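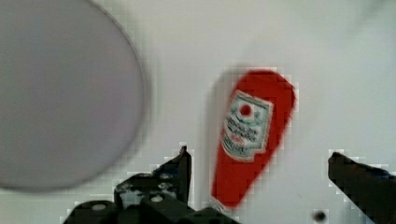
**Gripper comes down off-center since I refitted the wrist camera bracket**

Posted by Eglė Kalniņš, 19th August

I look after one tabletop cell at Jõgi: a single arm with a two-finger Jastska gripper and a small camera at the wrist. The table is set up as a kitchen, with a plate, green dishes, a ketchup bottle, fruit in a bowl and a small oven at one end. The arm picks things up and moves them to wherever the task says.

In June I took the camera bracket off to get at a finger screw that had worked loose. I put it back with the same screws in the same holes. Since then the gripper comes down with one finger much nearer to the object than the other. On big things you hardly notice. On the ketchup bottle, lying on its side, the near finger touches first and rolls the bottle away before the other one gets there.

What I have done so far:

- Ran the camera calibration again from the menu, all 40 poses. It reports a pass.
- Swapped the two fingertips. Same result, same side.
- Re-taught the home position.
- Cleaned the lens.

The offset looks the same every time when the wrist is in its usual orientation. If I turn the wrist half a turn, the error goes to the other side of the bottle. I don't have a good way to measure it because the label and the taper on the bottle make it hard to say where the middle is.

Is this the camera, the fingers or the tool setting? I would like to know before I start taking the whole wrist apart.

---

**Sigita Sproģis**

The half turn is the useful part of your post. If the error turns with the wrist, it belongs to something mounted on the wrist. An error in the table position would stay on the same side of the table whichever way you turned the gripper. So leave the home position and the table frame alone for now.

That leaves the tool center point, the camera-to-wrist transform, or fingers that don't close on the middle. Check them in this order.

1. Fingers first. Take the camera out of it completely. Jog the gripper by hand over something straight-sided and rigid that is fixed to the table, and close slowly at low force. Both fingers should touch together. If one touches early, jog until they touch together and write down the difference.

2. Then the tool center point. Your table has mounting holes in it and they don't move, so use one. Fit a pointer in the gripper, bring it down to the center of the hole, then rotate the wrist in steps without moving anything else. The tip should stay over the hole. If it draws a circle, the tool point is off by the radius of that circle. 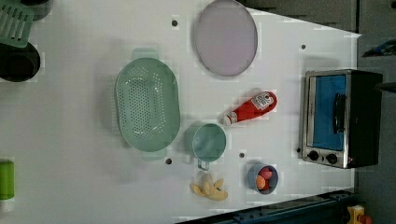
Pick a hole with clear space on every side. One near the oven is a poor choice, as the wrist and its cable need room to turn. Move the dishes off that part of the table too, or you will be watching them when you should be watching the pointer.

3. Only then the camera. A pass from the calibration routine means that the poses agree with each other. It doesn't tell you that the tool point they were built on was right. On our Devemora arm the routine saves its result to a new file and the pick program goes on loading the old one until you select the new one in the cell settings. Check the file date on yours. I have lost an afternoon to that.

When you refit the bracket, push it against its locating edge before you tighten, and do the screws a little at a time, alternating. The clearance in the screw holes is enough to let it sit slightly twisted – you won't see it by eye, but you will see it at the end of the fingers.

---

**peltus_bench**

Same symptom here, different cause. The cable was pulling on the camera. It was fine at home and bad when the arm reached across the table. Try the same pick close in and far out and see if the number changes.

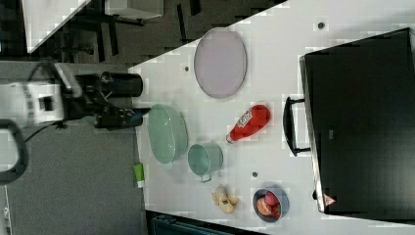
Leave a loop long enough for the full reach and clamp it on the arm, never on the bracket. Ours had a tie on the bracket itself and it had dragged the bracket around by 2 mm.

Also get new fingertip pads if yours are worn. Ours are changed every 3000 picks.

---

**Eglė Kalniņš**

Thanks to both. The fingers are fine and touch together. The pointer stayed over the hole all the way around, so the tool point is good as well. Near and far picks give the same error, so I don't think it is the cable, though I have moved the clamp anyway.

The cell settings were still loading the calibration file from before June. I have selected the new one and the bottle picks are centered as far as I can judge. I still want to take the bracket off once more and seat it properly, then run all 40 poses again. Does anyone know the torque for those bracket screws? The sheet that came with the gripper only covers the finger screws.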